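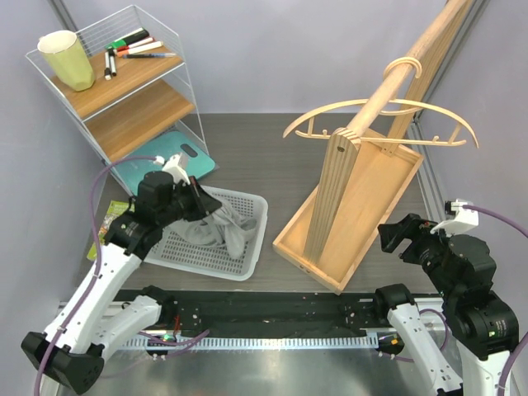 A pale yellow-green cup on a brown wood shelf.

I gave up supermarket eggs in July, mostly out of spite. The place near my apartment had started selling a carton with a meadow on the lid and the word "farmhouse" in curly script, and when I asked the kid stocking the case which farm, he looked at me as if I'd asked for the hen's phone number.

So I took the bus to Drutby. It has a covered market on the old rail siding, 50 stalls when everyone shows up, and I'd lived three stops away from it for six years without going in. (I know. My mother has already said it.)

The first thing I learned is that half of what's on the tables didn't come from anywhere close by. The tomatoes I swooned over had a wholesaler's sticker on the crate under the cloth. The seller wasn't hiding it, either. I asked and she told me, cheerful as anything, and then sold me a pound of them. They were good tomatoes!

Vibeke Damgaard's table is at the far end, next to the guy who sharpens knives. She grows beans, leeks and a bitter chicory I'm still learning to like, on a strip of land past Havach, and she isn't certified anything. "The inspection costs me 700 before I've sold one leek," she told me, wrapping mine in newspaper. "Then it's the same leek." She doesn't spray. She'll also tell you flat out that she did once, the year the aphids got into the beans, and that she'd do it again if it came to losing the field.

I liked that more than I expected to. I'd come looking for purity, I guess, and got a woman with mud to the elbow telling me about aphids.

Dennis Bakilana, two tables up, went the other way. He paid for the certificate, keeps the binder under the counter, and will open it for you whether you want him to or not. His customers drive in from the city and like a label. He sells some 500 jars of honey a season and says the little green sticker moves maybe a third of them. The honey from before the sticker came from the same hives, and he had trouble giving it away.

Do I shop any smarter now? A little. I buy my leeks from Vibeke and my honey from Dennis, and I ask about the tomatoes. The eggs come from a retired couple named Lindqvist who put them in whatever cartons people bring back, so last week mine went home under a picture of a meadow. Same curly script and all.

They sell out by ten, by the way, and they don't hold any back for regulars. I've tried.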